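Filed under: Course Handouts > Workshop Basics

Bench Setup and Small Parts, Handout 3
Instructor: Corinne Mahmoud

Read before the first bench session. We start with the tabletop, the lamp and the parts tray, and move on to wiring after that. 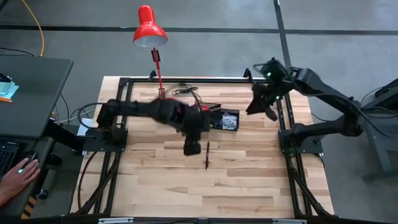
1. The work surface

Wood is a good general surface for light assembly. It is kind to dropped parts and does not scratch plastic cases. It does mark easily, so use a cutting mat for any blade work and keep the iron in its stand. Brush the top down before you begin. Clippings settle in the gaps between planks and turn up later inside somebody's case.

2. Light

A clamp lamp saves table space. Clamp it at the back, with the shade facing down over the work. Check the clamp by hand before you let go. If your own head throws a shadow on the parts, move the lamp and keep your chair where it is.

3. The tray

Small parts go in an open tray with a rim. Leave them in their bags until needed. Short lengths of wire can stay near the tray but should not hang over the side, where a sleeve will catch them. Students using the Drelar kit should check the contents against the printed list on the first day. Missing parts are replaced free until the end of the session, and after that they come out of your deposit.

4. Pen and notes

Keep a pen on the table. Write down each value as you read it. Loose sheets get lost, so use the bound notebook.

5. Cables

Coil spare length and set it toward the back. Do not wrap it tightly around your hand. Anything that hangs down the side of the table should clear your knees.

For next time: bring your notebook and read the first 40 pages of the Tsuji reader. Bench sign-up is on the door of the Kimside room.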